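Keep the Paper Bus Timetable

Our transit agency plans to stop printing timetables after March. The notice on its website says riders can get everything they need from the app, which was built by a firm called Proltidberg. I have used the app for a year and I think this is a mistake.

The saving is small. Printing cost the agency $2498 last year, according to its own budget. That is less than it spends painting one shelter. For that money, anyone could pick up a folded sheet at the library or on the bus and know when the next one was due.

The app works well enough if your phone is charged and you already know the name of your stop. It does not let you see a whole route at once. On paper I can see that the 44 runs every half hour until six and then hourly, and I can plan an evening from that. On the phone I get the next three departures and a button for more.

My neighbor Bok-nam Hong rides the 44 to work and has a perfectly good phone. She still keeps the sheet taped inside a kitchen cabinet. She told me she checks it while the coffee is brewing – one look and she knows whether to hurry.

I am not against the app. Keep it, and fix the search. But the town has printed a timetable every year since 1931, and the agency has not shown that riders asked for it to end. It should print 100 copies per route, put them where people wait, and see how fast they go before deciding anything.

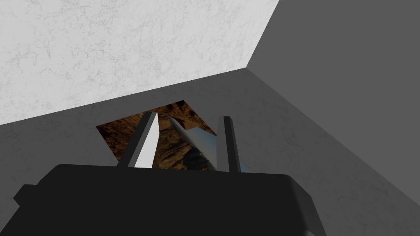 The comment period is still open, and letters sent by mail are accepted too.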